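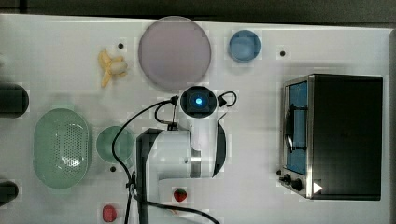 Plátano de juguete a medio pelar, junto a un plato y un cuenco azul.

El autobús que frena por todo

Me monté en el Plovard un martes de lluvia, con la mochila empapada y cero ganas de hablar con nadie, y acabé pasando allí media mañana. Es un minibús sin conductor que une la estación con el polígono de Mollah, 15 minutos de trayecto si no se cruza una paloma. Se cruzó una paloma. Frenazo, señora con carro de la compra agarrada a mi brazo y una voz grabada pidiendo disculpas en un tono bastante alegre, la verdad.

En Adance, la empresa que lo explota, me recibió Hòa Cù, que lleva desde diciembre ajustando precisamente eso: cuánto debe asustarse un autobús. "Si lo pongo valiente, me llaman del ayuntamiento; si lo pongo prudente, me llaman los viajeros", me contó mientras buscaba las llaves de la cochera. Hay 2 vehículos, y uno estaba sin rueda delantera, así que la visita fue corta.

Lo que más me gustó fue la rotonda del hospital - la pesadilla de cualquier conductor novato, yo suspendí allí mi primer examen. El Plovard entra despacito, espera, vuelve a esperar y de pronto se lanza con una decisión que ya quisiera yo para mí. Detrás nos pitaron, claro. Caben hasta 16 pasajeros, aunque con los carros de bebé la cuenta sale peor.

El sistema de sensores es de Relter y se lleva fatal con los charcos, que refleja como si fueran paredes. Cù está probando un filtro nuevo y me dejó ver los mapas, llenos de manchas naranjas donde yo solo recordaba asfalto mojado. De vuelta me senté delante del todo (¡sin volante!) y a la altura del mercado ya iba mirando el móvil, como el resto.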